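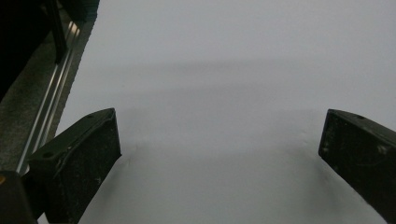
The Bar Comes Back, and It Needs Somewhere to Sit

9 November 2019

I moved back to bar soap in July, for reasons I described to visitors as environmental. The pump bottle had broken and I didn't feel like going to the store. There was a bar at the back of the linen closet, left over from a gift basket, and it smelled like a lemon that had gone to college. I unwrapped it, set it on the edge of the sink, and felt thrifty for most of a day.

By the end of the week it had become part of the sink. I had to pry it loose with a butter knife, and what came up was half soap and half something you'd use to hang wallpaper. A reasonable person would have bought a soap dish. I used a saucer, which held the water in nicely and produced a sort of chowder.

So I went shopping, and found that the soap dish has gotten ideas about itself. Younis, the bath shop downtown that used to be a perfectly good hardware store, gives the things an entire wall. There is a slab of slate with no holes in it. There is a brass shell, heavy enough to stop a door. The Prinura Repose, which I picked up and put down very gently, costs $138 and comes with a card about stillness. It also has no holes in it.
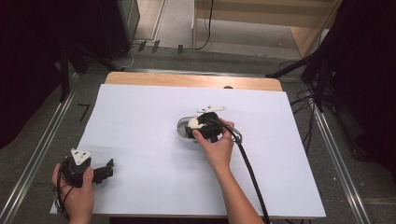

Does the shape of the soap matter when you pick a dish?
A rounded bar touches the dish in fewer places than a flat one, so it dries faster, but it also rolls, and it needs a rim or some ridges to keep it where you left it.

I know this because my second bar was a round one. Flullura makes it, and it's a handsome white lump with no corners to go mushy. It left the saucer on its first evening and I found it behind the toilet brush, where I left it for a while out of respect.

What a soap dish has to do is hold the soap up and let the water go somewhere else. Ridges do the first job and gaps do the second, and if there's a tray underneath to catch the drips, you've pretty much reached the end of the technology. The plain two-piece dish has been doing it in rental bathrooms for as long as I've been renting them: a clear oval tray and a slotted gray insert, all of it looking like it came free with something. Every dish I own now is some version of that. I tried the Clomora one first because it was at the front of the rack.
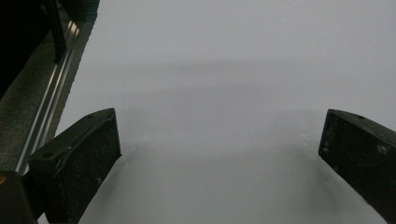
3 min read

A word about the insert. It comes out. I lived with mine for weeks before I found this out, rinsing the whole business under the tap and wondering why the bottom stayed cloudy. Lift the slats and you will meet what's been gathering below, a gray custard with a hair in it. Dump it, run hot water through the tray, scrub between the ridges with an old toothbrush (mark the toothbrush somehow, please, I beg you) and put it back together. It takes less time than reading the card that comes with the Repose.

Clear plastic divides people. The argument against it is that you can see the custard. I've come around to thinking that's the argument for it. My grandmother's dish was solid pink china, and I assume it was full from the day she got it until the day it went to the church sale.

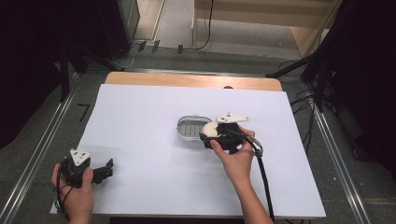

Where you put the thing counts for a good deal too. Mine began its career directly under the faucet, getting topped up each time I washed a fork. Moved to the back left corner, it stayed a lot drier, and so did the bar. In the shower, keep it on the wall away from the spray. If your shower is like mine and is all spray, take the soap out with you when you're done and let it sit by the sink like a guest.

I also rotate now, which I realize is the kind of sentence that ends friendships. Two bars, two dishes, one resting while the other works. The bar that gets a day off comes back hard and a little squeaky, and it lasts. The lemon one is down to a sliver, and I've been pressing the sliver onto the back of its replacement, wet side to wet side, the way my grandmother did. It holds until about the third wash and then slides off into the slots, where I poke at it with the toothbrush.

The brass shell, meanwhile, has been marked down at Younis. I went in to look at it again last week. Still no holes.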